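Okay, I promised a thread on the Tallel handheld gripper kit once I'd had it long enough to have opinions. I have opinions. Settle in.

Quick background for new people: the kit is a pair of grippers you hold in your hands, so you can record manipulation demos without a robot arm anywhere near you. You do the chore, the grippers log it, and later your arm learns from it. We've got an arm. It is always booked. Hence the kit.

We paid roughly 3000 for ours, and that got us the two grippers, the marker cubes, a charging dock and a year of their upload service. Solomiia Zhuravel handled the order and says shipping was painless. The box came on a Monday and we were recording by late afternoon, which I can't say for anything else in our lab!

First thing I liked: the fingers. Big claws, black pads on the inside, and they close softly enough that you stop thinking about them. I picked up a pen, a sock, a bag of chips and Ihor's glasses. (Ihor Kobzar was wearing them. Sorry Ihor.)

First thing I didn't like: weight. Fine for 5 minutes. After 30 my wrists were complaining, and the next morning they were still at it. Daryna Yurchenko has longer forearms and a better attitude and she says I'm exaggerating. Maybe. Plan for breaks anyway.

Battery is okay. We get four sessions out of a charge if we remember to switch off in between – and we don't, so call it three.

The calibration app is where I'd take points off. It asks you to hold both cubes up to the head camera and turn them slowly, and if you go a hair too fast it starts over with no message. Just starts over. I wrote to Tallel support about it and got an answer from Boyang Zeng the same day, a real person with real advice (tilt them, don't spin them). It helped a lot, but please put that in the app.

People keep asking how it stacks up against the Zenero set. I've only had the Zenero for one afternoon on loan, so grain of salt: lighter, nicer trigger, but the fingers are narrow and it kept dropping cloth on me. If you do blocks and cups all day, get that one. We do laundry.

Oh and someone asked about the upload service. It's fine? You plug in, it syncs, you get a page with your takes and a little flag on the bad ones. Radymyr Kravchuk wants raw files without the detour and there's an export button for that, hidden two menus down.

A few from the laundry work:
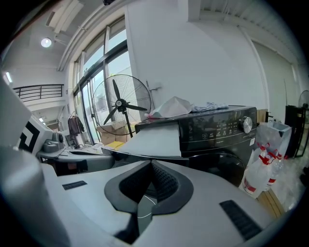
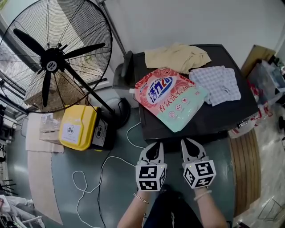
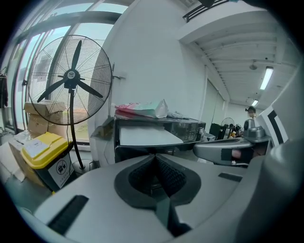
Cloth is the whole reason I wanted this kit, and it's still the hardest thing we do with it. Hard objects you can grab badly and get away with. Put a bunched-up beige cloth and a checked one on the same table as a floppy pouch of detergent, though, and every grab needs its own approach angle. My habit now is to start with the claws wide open and come in low, and my takes have gotten way less jerky. Slippery pouches I'm still figuring out.

Would I buy it again? Yeah, I would. I'd ask for a wrist strap option and a calibration screen that talks to me. Next up is a week of nothing but folding, and I'll post the export settings once Radymyr stops changing them. Questions welcome, I'm around till dinner.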